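Boletim interno > Oficina e células > Célula simulada 2

Célula 2 outra vez. Vai depressa porque quarta-feira há reunião e ainda falta metade disto passar para o wiki.

Para quem não acompanhou: a célula 2 é a que corre só em simulação, o gripper de dois dedos dentro da sala com a grade de madeira. Desde que mudámos para a versão nova do Zillby, a câmara do pulso ficou desalinhada em relação à palma. Pouca coisa, 5 milímetros no eixo de aproximação, mas chega para o dedo esquerdo pensar que ainda tem folga quando já não tem. Resultado: 149 episódios na fila e uma boa parte com o contacto registado tarde. Ficam de lado, não apagar.

O que fizemos primeiro: dedos abertos, nada entre eles, pulso parado. Sempre assim antes de mexer na câmara. Se alguém calibrar com uma peça agarrada o ajuste sai torto e depois é um dia a procurar o erro no sítio errado (já aconteceu, em julho).
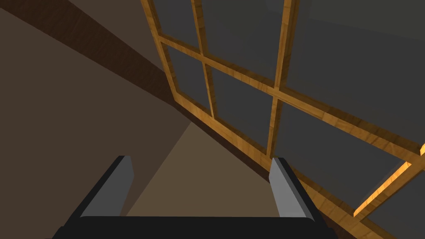
A seguir o ficheiro da montagem. O deslocamento estava escrito em dois sítios, no modelo da Trinetti e no arranque da célula, e os dois somavam. Tirámos o do arranque. Fica só o do modelo. Quem tiver cópias locais que actualize, por favor, e não me mandem registos gerados com a cópia antiga.

Depois as malhas de colisão. Aqui perdemos a tarde. A malha do dedo vinha simplificada demais na ponta e o motor de física aceitava apoios que no braço a sério não duravam nada. Trocámos pela malha completa na ponta e deixámos a simplificada no corpo, que ninguém precisa dela fina aí e pesa no tempo de cálculo. O atrito ficou como estava. Não mexam no atrito para compensar a malha!
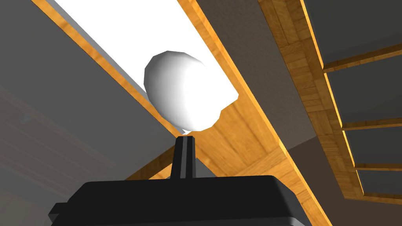 O passo de simulação também desceu para 2 milissegundos. Mais lento, sim. Nos computadores da sala de cima nota-se bem, nos outros nem por isso. Se a vossa corrida passar da hora de almoço, ponham à noite, a fila está vazia a partir das 19h.

Poses de verificação: são 144, guardadas na pasta da Jekia com o nome antigo (ainda não mudei, eu sei). O braço passa por todas com os dedos abertos e grava uma imagem em cada uma. Compara-se a borda das almofadas com a referência. Se a borda direita bater e a esquerda não, é rotação do pulso, não é deslocamento - não vale a pena repetir o passo da montagem. Se falharem as duas, voltar ao início e confirmar que o modelo carregado é mesmo o novo. Foi isso que nos tramou na primeira tentativa, o carregador vai buscar a cache sem avisar. Limpar a cache SEMPRE.

Luzes da sala: não alterar entre a referência e a verificação. A almofada é clara e com mais luz a borda foge uns píxeis, o comparador queixa-se e parece erro de geometria quando não é. 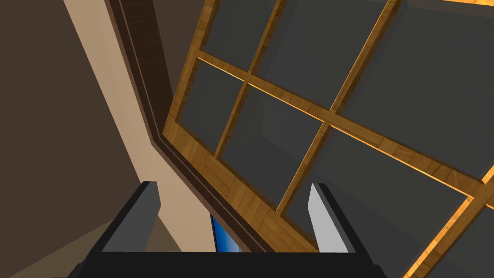 Setsuko Shimada pede que a verificação passe a correr sozinha a cada actualização do Zillby, em vez de ficar à espera que alguém se lembre. Diz também que a tolerância do comparador está larga demais para as poses viradas para cima, onde o erro de rotação aparece mais, e que prefere rejeitar poses boas a deixar passar más.

De acordo com a primeira parte, já está na lista. Quanto à tolerância, vamos apertar só nas poses viradas para cima e ver quantas caem. Se forem muitas falamos. O script da Hosoda já aceita tolerância por grupo, só falta preencher a tabela e ninguém se ofereceu ainda.

Rotina daqui para a frente, versão curta: limpar cache, carregar modelo, abrir dedos, correr as poses, guardar o relatório com a versão do Zillby no nome. Sem a versão no nome o relatório não serve, e peço descupa a quem já teve de refazer o seu. O relatório vai para a pasta da célula e não para o correio.
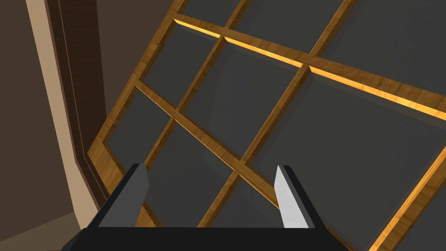 Célula 2, simulação: gripper aberto e sem peça, grade de madeira ao fundo.

Falta ainda: repor os episódios da fila com o contacto recalculado, trocar o nome à pasta e escrever a página do wiki como deve ser. Quem quiser pegar na tabela das tolerâncias que diga até quarta, de preferencia antes da reunião.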